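Setting Up the Kitchen Cell
Project report, Seltville robotics course
Dragica Živković and Védís Vigfúsdóttir

We spent all of November getting our two-armed robot cell ready in simulation, and we loved it! Our first job was the wrist view. Every fault we had shows up there first, long before an arm bumps into anything.
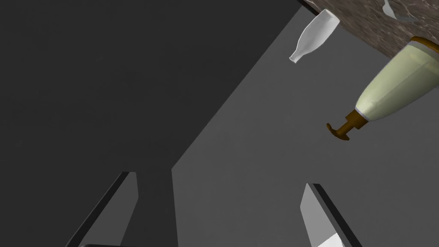 Figure 1. Gripper fingers near the counter edge, with the pump dispenser at right.

Our early runs kept stopping because the arm's home pose was saved wrong. Védís found the bad joint value after 6 evenings of reading logs (she was thrilled, and so was I). We fixed it, reloaded the counter and ran both arms through 200 slow moves.

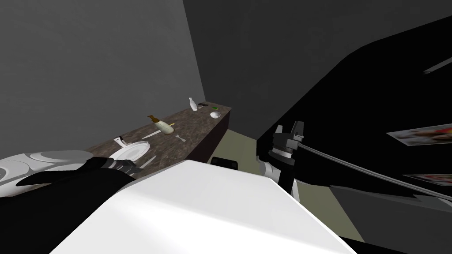 After that we wrote a start-up routine: load the room, send both arms home, open the grippers, wait 5 seconds, check the joint readings. It goes fast once you know it. 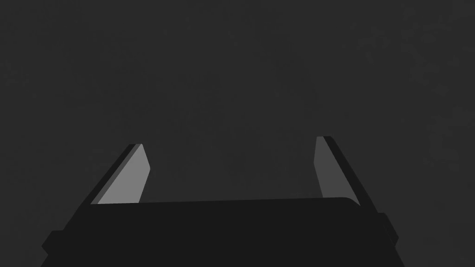

Finger alignment took the longest. We check it with the gripper empty and a wide gap between the fingers, against plain gray, so a crooked tip is easy to spot. Next term we want to try a run of 4000 moves.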